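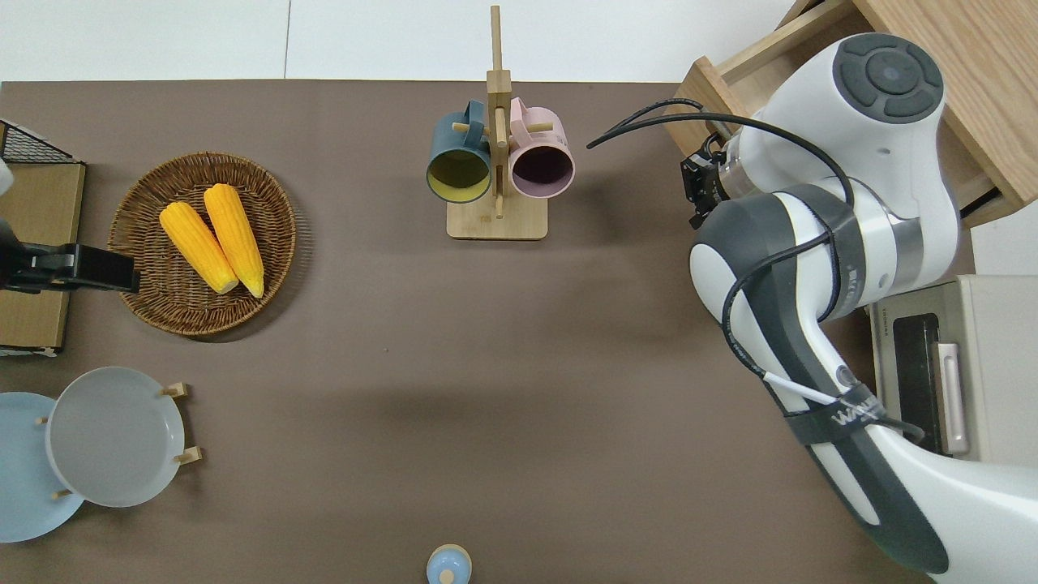
Joly table set: corn in the round basket, a teal mug and a pink mug on the mug tree, plates in the wooden rack.

JOLY: kitchen things on a brown table
README and data card
Maintained by Lisska
Version of April 2018

Summary

Joly is a small collection of color pictures of ordinary kitchen things set out on one long table. It comes with an object list, a label file and a short set of layout notes. The collection has 197 pictures of 31 layouts. A layout is one way of setting out the table, and it ends when any object has been moved to a different holder or a different part of the table.

We put the collection together to work on naming and storage questions: which plate is in the rack, what is in the basket, which mug hangs on which side of the tree. If you need a wide range of kitchens, look elsewhere. Everything in Joly was set out in one room in Bolness, and the same things come back in layout after layout.

What is in the folder

pictures/ — the pictures, one subfolder per layout
labels.csv — one row per labeled object per picture
layouts.txt — a line or two on each layout, written when the table was set
objects.txt — the object list in the next section, without the remarks
README.txt — the file you are reading

The rows in labels.csv have these fields: picture, layout, object, holder, visible, note. The holder field says what the object is in or on. It takes the values rack, basket, tree, box, table and unknown. The visible field is yes, part or no. The note field is free text and mostly blank.

Object list

mug_teal
Dark teal outside, yellow inside. The color of the inside is the quickest way to tell it from other dark mugs if you combine Joly with another set.

mug_pink
Light pink outside, dark purple inside. In some pictures only the rim shows. If the label file says part, do not expect to find the handle.

mug_tree
Wooden, with a square base, a vertical post and short pegs. It is a holder and an object both. It has its own row in labels.csv, and its name also turns up in the holder field of the mugs, shortened to tree.

plate_gray, plate_blue, plate_yellow
Round plates. The gray and the blue are both light and are the pair most often confused by our labelers. The yellow is bright and gave no trouble.

plate_rack
Wooden. It holds plates upright, one behind the other. We tried to record the order of the plates and gave up on it, as explained under Known problems.

basket_round
Woven wicker, brown, round. Some people call it a tray. We use one name for it throughout, and the word tray does not occur in the labels.

corn_a, corn_b
Two yellow ears of corn. The letters do not mean much. corn_a is whichever ear looks longer in the picture being labeled, so an ear can change its letter within a layout. Treat them as a pair if you can.

grid_box
An open-topped box covered in white with a black grid of wavy lines. It has a board across part of the top, and things get put on the board.

cylinder_white
A white upright thing with a frosted upper part and a clear base. Labelers called it a lamp, a humidifier and, once, a bottle. We settled on a name that takes no side.

toaster_oven
It sits at one end of the table and was left there. It is labeled when any part of it shows. Door positions are not recorded.

Anything that is not on this list is not labeled, even when it is in plain view. The cardboard box, the wire rack and the wooden cabinet with drawers all belong to this group. We may add them later. If you do it first, please send us your rows.

How the table was set

We started each layout with the holders and put the small things in afterward. The mugs go on the tree by the handle or stand on the table. The plates go in the rack or lie flat. The corn goes in the basket in most layouts and on the bare table in a few. Which plates were used was left to whoever set the table. The layout notes give the plates that were out, and you should trust the notes over a single picture, where a plate may be hidden or outside the view.

The place of each holder on the table was not fixed. There are no marks on the tabletop and no ruler in view, so the pictures are of no use for measuring. You can say that the rack is nearer than the basket. You cannot say by how many inches.

Views differ a good deal. Left and right in one picture may not be left and right in the next one, even inside the same layout. The holder field was chosen partly for this reason: a mug on the tree is on the tree from any side.

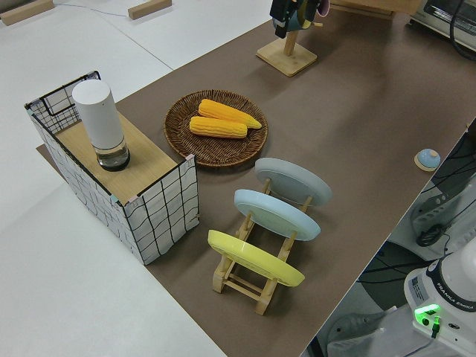
One early user wrote to ask why we bother with holders at all when a plain list of objects would be easier to keep clean, and added, "If I know there's a plate and I know there's a rack, I can work out the rest." The same message asked whether bowls would ever be included.

On holders, our answer was that the rest does not always work itself out. A plate leaning against the outside of the rack and a plate standing in it give the same plain list. So do an ear of corn in the basket and one lying just behind it. Tidying up is mostly a matter of what goes in what, and that is the part we wanted written down. You can drop the column and lose nothing else in the file.

On bowls: there are none in this version. The rack does not hold them well and they were left out of the plan early. They may come in with the Flomov set, which is meant to cover the cupboard side of the same room — bowls, lids, jars and the things that get stacked. Flomov will use the same label fields as Joly so the files can be read together. The first part of it is planned for May.

Labeling

Each picture was labeled by 2 people working apart. Where they agreed, the row was kept as it was. Where they did not, they looked at the picture together and picked one value, or wrote unknown. About 4 percent of the rows were changed at this step. Most of the changes were in the visible field, where one person had written part and the other no.

The rules they were given are short:

Label what you can see in the picture in front of you. Do not carry a value over from the picture before it.
If you cannot tell what an object is in or on, write unknown in holder.
If you are sure an object is present from its color alone, label it, and write color only in the note.
An object hidden behind another gets visible = no only if it is listed in the layout notes. Otherwise leave the row out.
A mug hooked on a peg is on the tree whichever way it faces.
A thing on the board across the grid box gets holder = box. A thing inside the box gets the same value. We should have made these two values and did not.

Known problems

Plate order. Early on we had a field for the position of each plate in the rack, counted from the front. The front of the rack depends on where you are looking from, and labelers counted from different ends. The field was removed. Some notes still say first or last and should be ignored.

Gray and blue. In pictures with weak light the two pale plates are hard to tell apart, above all when only the edge shows. Rows where the labelers were unsure have gray/blue in the note.

Corn letters. See the object list. If your work needs each ear followed through a layout, the labels will not help you.

Dark thing on the tree. In a number of views the upper part of the tree is outside the picture and all that shows of a mug is its lower part or an edge. Such mugs were given a name only if some of the color could be seen. The others were left out, which means that a tree with no mug rows is not always a bare tree.

Uneven use. The basket and the corn are in far more layouts than the grid box is. The white cylinder is in fewer still. Check the counts before you split the files, or you may end up with no cylinder in one half.

Splitting the set

There is no official split. If you make one, split by layout and not by picture. Pictures from one layout are close to each other, and dividing them between two halves will make any result look better than it should. Please say which layouts went where when you write about the set.

What it is good for

Naming common kitchen objects by color and kind. Checking whether a thing is in its holder. Comparing two layouts and listing what has changed place. Practice labeling, for which several people have told us the size is about right for an afternoon.

It is a poor fit for food recognition, as corn is the only food labeled. It also says little about how people in general keep their kitchens. The choice of objects was ours, and a table with a mug tree, a plate rack and a toaster oven on it is one arrangement among a great many.

Terms of use

Free for study and teaching. You may change the labels and pass on your version if you give it a different name and keep this file with it. For other uses, write to Lisska first. Please name the collection as Joly, followed by the version given at the top.

Changes in this version

Removed the plate order field.
Renamed lamp to cylinder_white throughout.
Merged tray and basket into basket_round.
Fixed rows where mug_pink had been given the holder rack.
Added the note color only, and went back over the older layouts to apply it. The last few layouts have not been gone over yet.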